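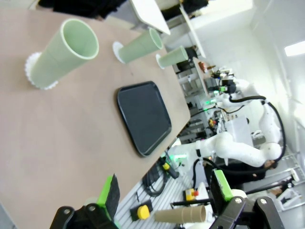
How to run a cup-clearing demo on an open day

Written up quickly after the April open day while I still remember it. If you are the next person to get handed the demo slot, start here. It covers the cup task only (cups off the table, onto the tray). The drawer task has its own page, ask Ingegerd Hägglund.

What you need

One arm, gripper fitted, fingers with pads on. The table with the pale top, not the shiny one. Black tray. Three green cups. Something white under each cup, paper doilies are fine. Spare cups in a box under the table, you will need them. Marker tape. A second person. Really, a second person.

The day before

Run the whole thing end to end with the doors shut. Six times in a row without touching anything is my rule. If it fails on the fifth go you start again from one. Boring, I know. Zsófia Pálfi thinks three is enough and she may be right, but she wasn't the one standing there last year.

Check the finger pads. If a pad has started to peel, change it the night before, not at 9.30 with people in the corridor.

Load the Drestari task file and save a copy under a new name with the date. Somebody will change a setting to show a friend and then forget what it was. With a copy you are back in a minute.

Turn the speed down. We run at full speed in the week but visitors jump, and a jumpy visitor leans back into the bench behind. Half speed looks better anyway, people can follow what the arm is up to.

Setting the table

1. Put the tray down first. Tape round the corners, on the table not on the tray. The tray will get nudged and you want to be able to put it back without measuring.

2. Set the cups. Leave a hand's width between each one, more if you can. The fingers need room to open either side and a cup that is too close to its neighbour gets shoved over.

3. Cups the right way up, rim to the ceiling. Sounds silly. Check it.

4. Doilies flat. A curled edge can catch on the finger on the way in and then you are lifting a cup and a doily, which gets a laugh but ruins the next step.

5. Anything not part of the task goes well outside the arm's reach. Visitors' coffee cups too, they will put them down on your table the moment you look away.

6. Stand where the public will stand. Can you see the tray? If the arm blocks it, turn the table. Much easier now than later.

Running it

Say what is going to happen before you press go. One sentence. "It's going to pick up the green cups and put them on the black tray." Then press go and stop talking. I talked all the way through my first one and no one heard a word, they were watching the gripper.

Keep one hand near the stop button the whole time. Both of you should know where it is. Say it out loud to each other at the start of every shift, even if you feel daft.

The grip is where questions come. The cups are light plastic and people expect them to be crushed. We close until the finger touches and then a small bit more, no further. If you see the sides of the cup bow in, your closing force is too high — bring it down a step at a time in Dristeo, save, try again. Too low and the cup slides when the arm lifts. There's a fairly wide band in the middle that works.
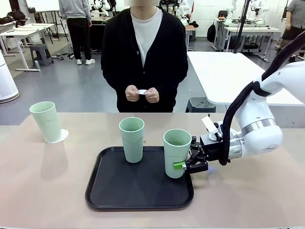 Put the first cup at the far end of the tray and work towards the near end, so the gripper never has to reach over a cup that is already down. Lower slowly over the last bit. Open the fingers, pause, then back straight out before going up. If you go up first you can flick the cup with the lower finger. Did that in front of a whole school group.

Leave the two-cup point for a while if you can, there is a pause button in the task file. Good moment to take questions, people can see what is done and what is left and they start guessing which comes next.

Reset takes under a minute by hand. Arm home, stopped, light checked, THEN hands on the table. Not before. Same order evrey time.

Letting visitors have a go

We let people place the cups themselves and this was the best bit of the day by a long way. Rules: one person at a time, arm stopped, only within the taped area. Tell them to try and make it awkward. They will put two cups nearly touching or one right on the edge and then stand back with their arms folded. Sometimes the arm copes, sometimes it doesn't. Both fine. If it drops one, pick it up and carry on, don't restart the speech.

Small kids want to hand the cup straight to the gripper. No. Give them a spare cup to hold.

Things that went wrong

Cup missed by a finger's width, over and over. Table had been bumped. Put marks on the floor by the legs as well, I only taped the top.

Arm stopped halfway and would not start. Somebody had leaned on the stop button with a bag. Twist to release, clear the fault, send home, go again.

Cable snagged on the way round. Walk the arm through its full path by hand before opening and watch the cable, not the gripper.

Labels. The Després sign said 2,000 picks without a fault, which was from an old trial with a different cup. Someone asked. Take it down or check it first.

Numbers for planning

We had roughly 300 people through and did more than 100 full runs before I stopped writing them down. Two people per shift, swap every hour. Bring water, your voice goes.

Packing up

Cups back in the box, tape off the table the same day or it leaves a mark. Pads off if they look worn. Put the speed back up and tell the Parska lot you have, they use the same arm in the mornings and wont thank you for half speed.

Any changes to the task file, write them on the sheet by the door. Initials and a time please.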